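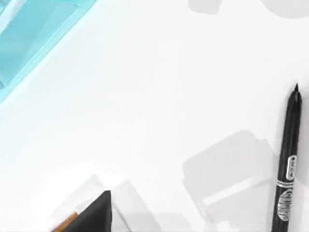
Black marker on the right, one of the fingers poking in at the bottom.

Print this page | E-mail this page

Driving the arms, Saturday practice

Hi all! I've been learning to steer the simulated arms by remote control for the Lenero project (me on the handles, the program saving every wobble), and these are from the 7th November session. The idea is that you do the job by hand, over and over, and later the arm learns it from your runs. We have 429 saved so far and Grurnar wants 2418, so bring snacks.

The marker is my least favorite thing to go after. I always come in too fast and then have to back off and creep up on it, and of course all that creeping gets recorded too! 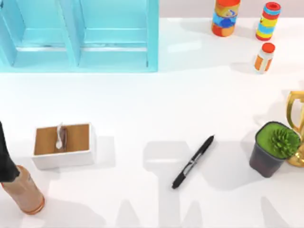

Mizanur Paul

The wider view, with the whole table laid out: blue shelf at the back, tissue box, trophy, plant and my old friend the pen. You can see one black finger over on the left by the copper-colored bottle. I like bottles – they're a nice fat target, and if you keep your wrist loose you can line up on one pretty quickly. Shadows help a lot too, I watch them more than the fingers.

More when I get through the next 400!

We use cookies to remember your settings. OK

Contact | Copyright Mizanur Paul | Back to top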